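Notebook, Sangate bench room
December, entry 42

Started 8:15. Carrying on with the hide glue comparison for the Grurkura veneer job. Last entry left off with the first batch too thin, so that one was thrown out and the pot scrubbed.

New batch: one part dry granules to 2 parts cold water by weight. Left to soak overnight in the glass jar with the lid on. By morning the granules had swollen and there was no free water on top. Put the jar in the water bath at 8:30 and brought it up slowly. Held at 140 F on the probe. The dial on the bath reads low, so go by the probe.

Robel asked whether we should add urea to this batch to lengthen the open time. Decided no for now. I want one clean set of numbers with plain glue before we start changing things. If he wants to run a urea batch next to it there is a second jar on the shelf and enough granules in the Nisarow tin for two more soaks.

Test strips: maple, cut from the same board, planed on the joint face the afternoon before. Lap joints, one inch overlap. Three groups.

Group A: glue brushed on both faces, clamped at once.
Group B: glue on both faces, 3 minutes open, then clamped.
Group C: strips warmed under the lamp first, glue on both faces, 3 minutes open, then clamped.

The room was at 64 F when I started and 67 F by the time Group C went in. Not ideal. The glue on Group B had skinned over before the clamps were tight, and I could feel drag when I slid the two faces together. Group C still moved freely. I expect B to come out weak, but we will see on the pull tester.

Clamps: used the small bar clamps from the Kahsay order. Two of them have pads that creep when tightened. Marked both with blue tape. Mebrat says the older clamps with the cork faces hold better, and she is probably right, but there are not enough of them for a full group and I don't want mixed clamps inside a group.

Break at noon. Glue pot off the heat and covered.
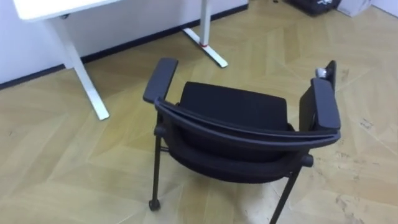 Office chair, black, on the parquet.

Afternoon: pulled the strips from the previous run, which have now had their full cure. These are the ones made with liquid glue from the bottle, for reference. Highest reading in the set was 788 pounds, and on that one the wood let go before the joint did. There was a long splinter of maple left on the opposite face. The lowest one failed in the glue line, clean and shiny on both sides. Looked at it under the loupe and there is a patch near the end with no glue on it at all. My fault in the brushing. I have left that reading in the table with a note beside it.

Mulugeta wants us to report the average only. I would like the spread in there as well. The people at Grurkura are going to be gluing curved panels in a cold shop, and the bad joints will matter to them more than the good ones. Will raise it with Tiruwork when she is back at the bench.

On the veneer itself: opened the first bundle. Walnut, quarter cut, some buckling at the ends. Misted both sides and put the sheets between boards with plain newsprint, changed the paper once at 2:30 and again at 4:00. The paper was damp both times. Leave weights on overnight and change the paper first thing.

Do not use the printed newsprint for this. Some of the ink came off on a sheet last month and had to be sanded out, and there is not much thickness to spare.

Kedir asked how long the soaked glue keeps. From my earlier pages: a few days in the fridge with the lid on, and throw it out at the first sign of mold or a sour smell. Reheating it over and over weakens it, so pour off what you need into the small jar and leave the rest cold. The present batch is labeled and on the top shelf, left side.

To do:
Pull Groups A, B and C after full cure, same crosshead speed as the reference set.
Check the probe in ice water and write the reading here.
New pads for the two taped clamps.
Order granules. The tin will not cover the panel work.
Ask Grurkura what temperature their shop sits at in the morning.
Robel: urea batch, if you are doing it, weigh the urea against the dry glue and write the ratio on the jar as well as on the page.

Pot washed, bath drained, lamp unplugged at 5:10.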